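Home Jobs Our shops Donate Contact

Alterations and repair worker, part time – Wutwood

Durent Clothing Repair is hiring one person for its Wutwood workroom on Hendricks Street. The job is 3 days a week, with a start in June. We mend everyday clothes for walk-in customers and for two local thrift stores. Last year the workroom finished 2698 repairs, most of them hems, zippers and torn seams.
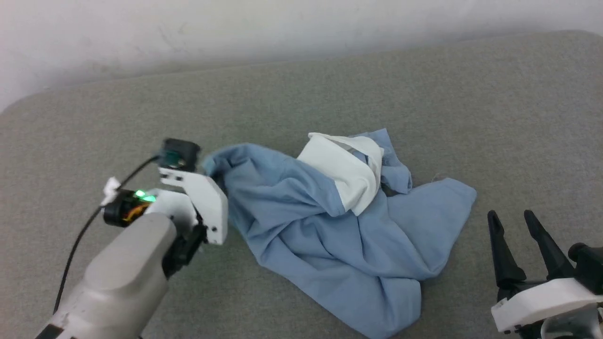
You will need to sew neatly by hand and on a straight-stitch machine. Training on the overlocker is given here. Most items arrive unsorted and unpressed, and your first task is to check each one and write a ticket. A crumpled light blue piece with a loose thread, like the one in the photo, gets a full look at the seams before anything is trimmed. You will also serve at the counter on Saturdays.

Pay is $1542 a month before tax. Parking is free behind the Flirnent building – use the side gate.

To apply, bring or mail a short letter and one small sample of your mending to the shop, 900 Hendricks Street, by Thu 16 April. Samples can be picked up afterward at the counter.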